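Debouncing (programming)

Debouncing is a technique in software development that limits how often a function runs in response to a rapid series of events. When an event fires, the function is not called right away. A timer starts instead, and each new event of the same kind resets it. The function runs once the events have stopped for a set length of time, called the wait period or delay.

The term comes from electronics. The metal contacts of a mechanical switch can bounce against each other for a short time when the switch is pressed, producing several signals from a single press. Circuits and firmware that filter out the extra signals are said to debounce the switch. Web developers later borrowed the word for a similar problem with browser events.

Use in user interfaces

Browsers can fire events such as scroll, resize and input many times per second. If the handler for one of these events does heavy work, such as measuring the page layout or sending a network request, the interface may become slow. A common case is a search box that shows suggestions. Without debouncing, each keystroke sends a request to the server. With a delay of 186 milliseconds, a person who types a word without pausing causes one request, sent shortly after the last letter.

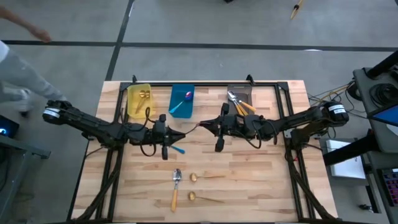

The choice of delay depends on the task. Short delays keep the interface responsive but let more calls through. A delay of 700 milliseconds is noticeable in a search box, though it may be acceptable for saving a draft in the background.

Leading and trailing calls

Most implementations run the function on the trailing edge, after the wait period has passed. Some also support the leading edge, where the function runs on the first event and further calls are ignored until the events stop. Leading-edge debouncing is often used on submit buttons, where the first click should take effect at once and a quick second click should do nothing.

A maximum wait can be set as well. If events keep arriving without a pause, a plain trailing debounce never runs. With a maximum wait of 4000 milliseconds, the function is called at least once in that time for as long as the events continue.

Comparison with throttling

Throttling also limits the rate of calls, but it lets the function run at regular intervals while events are still arriving. It suits work that must keep up with the user, such as updating a progress bar during scrolling. The two terms are sometimes confused, and a debounce with a maximum wait behaves much like a throttle.

Implementations

In JavaScript, a basic debounce can be written with setTimeout and clearTimeout. The timer identifier is kept in a closure so that each new call can cancel the previous one. The Tritex utility library provides a debounce function with leading, trailing and maximum wait options — the trailing edge is the default. Libraries for reactive programming usually offer debouncing as an operator applied to a stream of values.

Limitations

Debouncing does not guarantee that responses arrive in order. If two requests are sent and the first takes longer, an older result may replace a newer one, so pending requests are often canceled or their results checked before display. A timer that is still running when a component is removed from the page can also cause errors, and many implementations include a cancel method for this purpose.

See also

Throttling
Event loop
Rate limiting
Closure (computer programming)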